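Play kitchen and pretend food: frequently asked questions

Diveck Toy Library, members' information. Last updated 04/09/2021.

What is in the play kitchen collection?

Plates, bowls, cups, pots, cutlery, pretend fruit and vegetables, pretend bottles and jars, and a few larger items such as sinks and stovetops. Small items are lent in sets. Each set comes in a drawstring bag with a printed contents card. The larger items are lent separately and need to be booked.

How long can I keep a set?

Two weeks for members, with one renewal if there is no waiting list. Family day cares and playgroups can keep a set for four weeks. Renew by phone or at the desk. We do not renew by text message.

What does it cost?

Borrowing is included in your membership. There is a refundable deposit of $43 for the big Manolakis market stall, which has a canvas awning that is expensive to replace. Nothing else in this collection needs a deposit.

What ages are the sets for?

Most of the pretend food suits children from three up. The bags with a green tag have only large pieces and can go to younger children with an adult sitting with them. Berries, grapes, eggs and anything else in the smaller sizes are kept out of the green tag bags. If you have a baby crawling around at home and an older child who wants the fruit bag, play with it at the table and put it away afterwards.

Can I choose single pieces instead of a whole set?

Yes, if they come from the open tubs near the door. You can take up to ten loose pieces and they count as one loan. Sets in bags stay together.

My child tips everything out and walks away. How should I set it up?

Put out less. A full bag on the floor is hard for a young child to do anything with. Start with one plate, one bowl and a couple of things to serve, and leave the bag in a cupboard. You can swap pieces later in the week.

It helps to use a clear surface at the child's height. A plain table works well, and so does a bench or an upturned storage tub. Leave space between the pieces so that each one can be seen and picked up. A ketchup bottle on a plate, a strawberry beside it and a bowl a little further along is plenty for a first go.
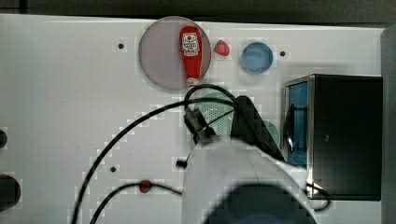
Children tend to start by moving things from one dish to another, and the talk about cooking or shops comes later. Let them put the sauce in the bowl or the fruit under the plate if they want to. If you join in, ask for something simple, such as a strawberry in the blue bowl, and wait for it.

When they lose interest, take two pieces away and add one new one. We find a set lasts the full loan this way. Put out all at once, it is often finished with by the second day.

Are colours useful for sorting games?

Yes. Red food is the easiest place to start because there is so much of it: tomatoes, strawberries, apples, sauce bottles, capsicum. Put a red piece next to a bowl and ask for others to match. For older children, sort by what goes in the fridge and what goes in the pantry. Families disagree about where sauce belongs, so go by what you do at home.

Can we use real packaging from our own kitchen?

At home, certainly. Empty plastic bottles, cereal boxes and egg cartons are good additions. Wash bottles in hot soapy water, let them dry with the lid off, then put the lid on firmly. Avoid glass, tins with cut edges and anything that held cleaning products or medicine.

Please keep your own packaging separate from our pieces. We regularly find yoghurt tubs in returned bags and we can't store them.

Can the bowls and plates be used for real food?

No. They are sold to us as toys and some have been repaired. Use your own dishes for snacks.

How do I clean the pieces before returning them?

Wipe hard plastic pieces with a cloth and warm water with a little dish soap, then dry with a tea towel. Do not put them in the dishwasher. Painted pieces should be wiped with a damp cloth only and never soaked. Felt food can be hand washed in cold water and dried flat.

Bottles with labels need some care. Wipe around the label and don't scrub it. If a label starts to lift, leave it and tell us when you bring the bag back.

What if something is missing or broken?

Tell us at the desk. We don't charge for a single lost piece of food. If more than three pieces are missing, we will ask you to have another look at home and give you a week to do it. Common places are under the couch, in the toy pram, in the bath toys and in the car.

Broken pieces should come back too, in a separate bag with your name on it. Please don't glue them. Some glues melt the plastic and we have our own way of doing repairs.

How should the bag be packed?

Large flat things first, then bowls stacked inside each other, then food on top. The contents card goes in last, where we can see it. Check the pieces against the card before you leave home.

How many pieces do you have altogether?

Almost 1,000, counting the spares drawer. We recount the collection every October, and no play kitchen sets go out in that week.

Where do the sets come from?

Most were bought new from Femach and Eltaris over several years. The rest were given by members. The two suppliers use slightly different sizes, so an Eltaris lid will not sit properly on a Femach pot. Keep each with its own set.

Do you take donations?

We take hard plastic, solid timber and felt in good condition. We can't take soft foam food, anything with button batteries, or magnetic pieces. Bring donations to the desk during opening hours and don't leave them at the door.

Can you put together a set for a preschool or a party?

Yes, with ten days' notice. Tell us the number of children, their ages and whether you want a shop, a café or a home kitchen. Contact Antigoni Liapis at the desk, who looks after the play kitchen collection and handles all group bookings. Group sets are collected on a weekday morning and must come back within seven days.

Do I need to book an ordinary set?

No. Bagged sets are on the lower shelves and you can take what is there. If a set you want is out, ask to go on the list and we will ring you when it comes in. We hold it for three days.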